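Telano puts robot arm on computer teardown bench at Cistotstead, keeps every technician, and declines to call it a revolution

CISTOTSTEAD, 10/11/25 – Telano, which takes in retired office computers and gets the usable parts back into service, has started running a robot arm at its Cistotstead workshop. The arm handles memory modules and works on opened desktop towers next to the technicians who used to do all of that work by hand.

The company is aware of how announcements like this usually read. There will be no claims here about the future of work. The arm is slower than an experienced technician on most machines. It needs a person to prepare each tower before it can start, and a person to deal with whatever it can't finish. Telano bought it anyway, and this release sets out why, what has changed on the floor so far, and what the company doesn't know yet.

The work itself is simple to describe and tiresome to do. A tower is laid on its side and the side panel comes off. The processor, memory, drive and any cards are sorted into a gray holder beside the case, or go from the holder back into a case that is being rebuilt. Every part is checked against a job sheet. During August the Cistotstead workshop handled 2329 towers, and 633 of them had to be opened a second time, mostly for memory that wasn't fully seated or a part that had been matched to the wrong machine.

Those second openings are what the project is meant to reduce. Telano's management had been told by more than one salesman that a robot would do away with them. Management didn't believe it then and doesn't claim it now. August was before the arm arrived, and a fair comparison needs more months than the company has.

"I've sat through enough demonstrations to know that the computer in the demonstration is always clean and always the same model," said Anneliese Voß, head of operations at Telano. "Ours come in with bent brackets and cables tied up by whoever was in a hurry that day. I told the supplier we'd judge it on our machines or we wouldn't judge it at all."

The control software comes from Leone. Ustix did the fitting of the bench and the training of staff, which took longer than planned. The first gripper settings were too cautious for memory slots with stiff latches, and for most of the opening weeks technicians were finishing by hand what the arm had begun. Telano asked for changes and got most of them. The question of how the arm should behave when a loose cable lies across its path is still open, and for now a technician clears the path first.

What changes for the people on the floor

Telano employs 12 bench technicians at Cistotstead. None of them has been let go because of the arm, and the company has put in writing that none will be during the trial. It hasn't promised anything beyond the trial. Staff asked for that promise and didn't get it, and the company thinks it better to say so in its own announcement than to have it pointed out later.

Two technicians per shift are now assigned to the robot bench. Their day has more preparation in it, more watching and more record keeping, and less of the repeated pushing and pulling that leaves thumbs sore by the afternoon. Opinion on whether this is an improvement is split. Kusum Sengar, who has worked the benches longer than anyone else at the site, prefers the old arrangement and has said so at each staff meeting.

"My hands are better for it and I'm bored," Sengar said. "Watching a machine think about a slot is still work. I'd like that counted when they set the targets."

Following her comments, Telano has dropped its plan to raise the daily target at the robot bench. Technicians now rotate off it after half a shift. They can also pull a tower from the arm's queue without asking a supervisor, a right that was missing from the first draft of the procedure and was added after complaints.

Pay is unchanged. Technicians who complete the Ustix training move up 2 steps on the company's skill scale, and the training is done on paid time. Anju Rajput, who runs the training schedule for Telano, says the difficult part has been teaching people when to step in. New operators tend either to stop the arm at every hesitation or to leave it alone far too long – and the manual is of little help with either.

The trial continues through the winter. Telano will then publish its second-opening figures for the robot bench and the hand benches side by side, including the months that make the arm look bad. If the numbers don't justify the cost, the arm will be moved to other work or sold.

Desktop towers at the Cistotstead robot bench:

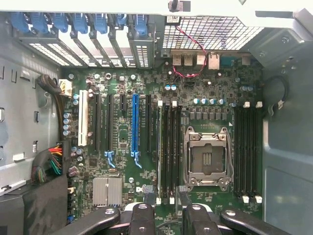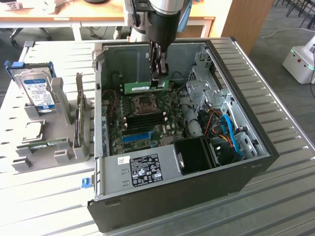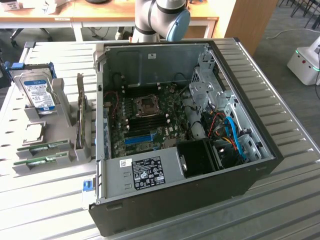 Neelam Dwivedi doubts the comparison will settle much, and asked that her doubts go out with the announcement. The easy towers will drift toward the arm and the ugly ones toward the hand benches, she argues, and then the arm's figures will look good for reasons that have nothing to do with the arm. She wants towers assigned by the order they come in, with no swapping, and a note made each time a technician pulls one from the queue.

Telano has agreed to the note. It hasn't agreed to the ban on swapping, which it believes would hold up urgent orders, and talks with the bench staff on that point are continuing.

About Telano

Telano collects, tests and refurbishes office computers and sells reclaimed parts. Its workshop is in Cistotstead.

Press questions may be sent to Sarita Negi, Telano press desk, Cistotstead. Visits to the robot bench can be arranged during working hours. Visitors should expect to see it stop now and then.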